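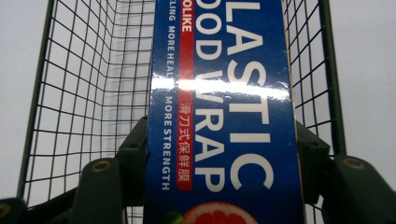

Plastic food wrap, boxed, in a green wire-mesh basket

Ultex Prerar Training Football

We love this ball! The Prerar is a full-size gridiron football made for backyard throws, flag leagues and long evenings at the park, and it has a grip that feels great from the first snap. The pebbled cover is a tacky composite, the laces are raised a touch higher than on the older Prekmont model, and the colour holds up nicely through a whole season of grass and mud.

Quarterbacks with smaller hands tend to get on with it straight away (the taper at each end is a bit slimmer), and it spirals beautifully even in a stiff breeze. Receivers like it too!

Weight: 400 g class
Cover: composite, brown with white stripes
Bladder: butyl, replaceable
Price: $69, or $50 each for club orders of 17 or more
Item no. 3000

Pump and needle sold separately. Aerts ball bags fit this size. New stock arrives in January.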